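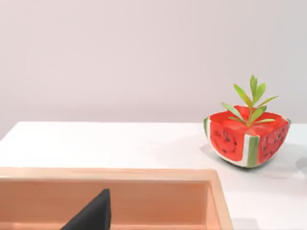

Kiketham is a commercial software package for simulating robot arms at work on a tabletop. It is developed and sold by Wasilewska, a software firm based in Girnulcombe. The package renders a table, a set of everyday objects and a pair of arms with grippers, and it records what the simulated cameras see along with the position of each joint. It is used mainly to try out pick-and-place programs before they are run on real hardware.

History

Kiketham was started by Adi Khoo and Horácio Vilela as an in-house tool for checking gripper paths. The first paid release came out in September under the name Kiketham Table. The second word was dropped a version later, though it still appears in the names of the settings files. An earlier Wasilewska product, Pastolness, handled conveyor layouts and is no longer sold. Parts of its collision code were carried over.

Object library

As of 17 Jul 2026 the standard library holds 317 object models, grouped as containers, bottles, plants, trays, furniture and plain shapes. Each model has a weight, a friction value and a surface image, and all of these can be edited. Users can import their own models, but an imported object has to be given a collision shape by hand.

Surface images are stored at one fixed size. They look sharp from an overhead camera and become softer when a gripper camera is brought close to a large object. Streaked surfaces, such as weathered wood, still keep enough detail at short range to be told apart from a plain table.
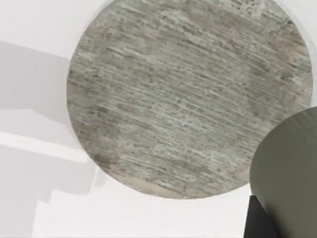

Arms and grippers

The package comes with two arm models. Either can be fitted with a two-finger gripper, and the color of each finger can be set separately. The grippers are modeled as rigid parts. Soft pads are sold as an add-on, and they slow the simulation noticeably on older machines.

Cameras can be fixed to the room, the table or the arm. A session allows up to eight at once. Moving a camera partway through a recording is possible, but the change is not written to the log unless the user turns that option on.

Scene setup

A scene is built by choosing a table, a wall color and a list of objects, then placing the objects by hand or letting the program scatter them. The scatter tool checks for overlap and will try again when two objects collide. Loading a crowded table takes around 2 minutes the first time and less after that.

Shadows are drawn soft by default. The user can change the direction of the light and the strength of the shadows, but the light cannot be given a color in the basic version.

Reception

Reviews of the package have been mostly favorable about the range of household items and less so about the manual, which was written for the first release and has been only partly updated. The mixed tabletop scenes, with bottles, potted plants, a tray and a shelf on one surface, are the part of the library most often mentioned by users.
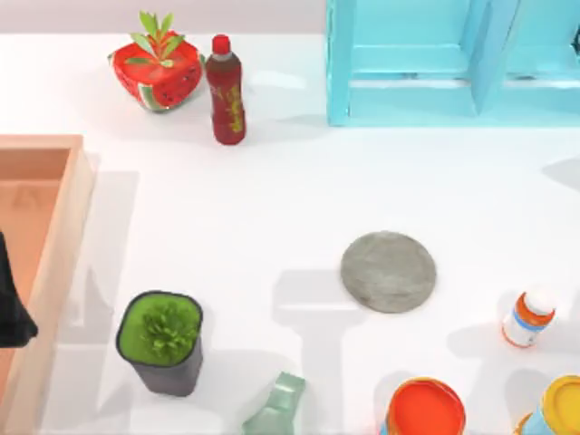
Rogelio Sarmiento wrote that the scatter tool had saved him a good deal of setup work, but that he still placed anything lying on its side by hand, as the program tended to stand bottles upright. He also asked for a way to lock single objects before scattering the rest. Wasilewska has listed the request as planned and has given no release date for it.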